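FOR IMMEDIATE RELEASE

Nidum Opens Araya, a Free Obituary Writing Desk for Families Anywhere in the County

15 August 2020

Hi everyone, Melaniia Kravchuk here, owner of Nidum Funeral and Cremation. I'm told a press release is supposed to be written as if somebody else were talking about me, and I tried that for two evenings and it came out sounding like a bank. So you're getting it in my own voice, and editors are welcome to trim wherever they like.

The news is that as of today we have a new service called Araya. It's a desk (a real one, with a phone on it and a person behind it) where any family in the county can get help writing an obituary, free of charge, whether or not they're using Nidum for the funeral. You can be working with another funeral home. You can be working with no funeral home at all. You can be writing for someone who died last week or someone who died in December and never had one, and I know there are a good many of those this year.

The number is 555-0140 and the email is araya@nidum.example. If you only read this far, you've got what you need!

How this got started

I've been in funeral work since I was 22, and for most of that time the obituary was the thing we did last. We'd go through the casket or the urn, the clergy, the cars, the lunch, and then at the end somebody would slide a form across the table with blanks on it. Born on. Born to. Survived by. The family would be worn out by then and they'd fill in the blanks and we'd send it to the paper. It did the job, but I'd go to the service a few days later and hear a grandson tell a story about his grandmother teaching the whole block to drive in her Buick, and I'd think, well, why wasn't that in there?

Then this spring we couldn't have regular services. Ten people in the chapel, chairs pulled apart, everybody else at home. For a lot of families the obituary became the main thing, the only piece of the whole goodbye that every cousin and coworker and old neighbor got to share. And we were still doing it with the form.

So in April I moved it to the front. I started calling the family the day after the first meeting, with nothing else on the agenda, and just letting them talk while I typed. Some of those calls ran 20 minutes and some ran two hours. I loved them. I also couldn't keep up with them, and that's where Olumide comes in.

Who you'll be talking to

Olumide Olatunji joined us in June to run the desk. He spent years as a copy editor at weekly papers, and he's a fast typist and a slow talker, which turns out to be a great combination for this. He takes calls Monday through Friday from nine to five and Saturday mornings until noon. When he's off, Ayantu Gebremichael covers. A lot of you know Ayantu already from our front office. She speaks Oromo and Amharic as well as English, and she'll write your notice in any of the three, or in two side by side if you have relatives who'd like that.

I asked Olumide for a quote, as you do in these things, and he gave me this: "People call up and say they can't write. Then they tell me about their dad for half an hour, and all I have to do is put it in order. The writing's already done by the time they hang up."

Ayantu's was shorter: "Bring the spellings. Bring every spelling you have."

She means it. Names are where obituaries go wrong most often. If you have a program from an old wedding, a family Bible, a church directory, anything with names in it, have it next to you when you call.

What it costs, and what it doesn't

The help is free. The drafting, the phone time, the corrections, the second round of corrections when your aunt reads it, all free. We'll send you a finished text by email or print it for you to pick up, and it's yours. Take it to any paper or website or church bulletin you want.

Newspapers do charge to run an obituary, and that money goes to them and not to us. Prices vary a lot from paper to paper, and most of them charge by length. Olumide will write you a short version along with the long one if you ask, so you can put the short one in print and the long one online. We don't add a fee for placing a notice.

For families who can't manage the newspaper's bill, we've set up a small fund, and it will cover up to $140 toward a printed notice. We started it with our own money and a gift from the Lusar family foundation, and there's enough in it right now for 100 notices. You don't have to show us a pay stub or anything of the kind. Say you need it and we'll take care of it.

The online pages

Every obituary written at the desk can also go on our memorial site, Sokside, at no charge, and it stays up. No ads, no candles for sale, no flower buttons popping up over your mother's face. (I have strong feelings about the flower buttons.) Families can add up to three photographs and open a guestbook, or leave the guestbook off if they'd prefer quiet.

We already have 267 obituaries on Sokside from the months we were trying this out, and people have left 1666 guestbook entries on them. I've read every one. There's a retired mail carrier whose page has notes from four different streets on his route. There's a woman who worked a school lunch line, and the kids who wrote in are in their fifties now.

Guestbook entries are read by one of us before they post, normally the same day. We don't edit them. We'll hold one back if it's unkind or if it's selling something, and if a family wants an entry taken down later on, we take it down.

What to have handy when you call

You don't need all of these, and please don't put off calling while you hunt for them. But if they're close by:

Full legal name, plus whatever everybody called them

Dates and places of birth and death

Parents' names, including a mother's maiden name if you'd like it printed

Spouse or partner, children, grandchildren, brothers and sisters, with spellings

Military service, if any, with the branch and the years

Jobs, clubs, congregations, teams, the bowling league

Service details, or a line saying there won't be one

Two or three things that would make a friend say, "Yep, that's him"

That last one is the best part of the call, so leave time for it.

A word about privacy

We'll talk you out of a few things. We leave off the street address, and we suggest leaving off the exact birth date if you're worried about identity theft (the year is plenty). We also ask families not to print the time of a service with the names of everybody who'll be away from home during it. If there's a cause of death you'd like to mention, we'll mention it, in whatever words you choose. If you wouldn't like to, it's left out and no one here will press you about it.

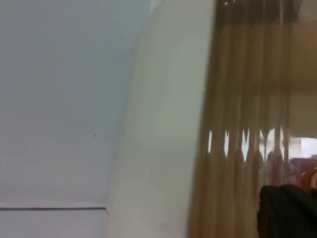 Writing your own

Yes, you can! We've had more of these calls than I expected. Tekle Derese, who's 81 and in very good health, thank you, was the first to finish his. He gave me permission to share the opening line, and it goes, "I was born in a hurry and did everything after that at my own pace." He's revised it twice and has asked Olumide to hold the file open.

If you write your own, we'll keep it in a locked file and give you a copy for your papers. Tell somebody it exists. You can change it as often as you want, and there's no charge for that either.

Two evening classes, by phone and video

Kidus Mamo, who teaches writing to adults at the community college, is going to lead two evening sessions with Olumide this fall. One is for people writing about a parent or a spouse, and the other is for people writing their own. Each will run an hour and a half with time for questions. You can join by video or just dial in from a regular telephone, and we'll mail out the worksheet ahead of time to anyone who doesn't use a computer. Call the desk to get on the list and we'll be in touch with dates once they're set.

For other funeral homes

I've had a couple of calls from colleagues asking, very politely, what I'm up to. You're welcome to send families to us. We won't try to sign them up for anything, and we won't ask them who's handling the arrangements unless the notice needs to say so. If it does, your name goes in it, spelled right, with your phone number.

About Nidum

Nidum Funeral and Cremation is independently owned and has a staff of six. We handle burials, cremations, and memorial gatherings, and we're following the state's current limits on attendance. Please wear a mask when you come to the building.

Press contact

Melaniia Kravchuk, Nidum Funeral and Cremation
Phone: 555-0140 (ask for me, or leave a message with Ayantu)
Email: araya@nidum.example

Olumide and Ayantu are both available for interviews. Mornings are better for Olumide. If you're calling about a family's obituary we'll need to check with the family first, so please allow an extra day for that.

###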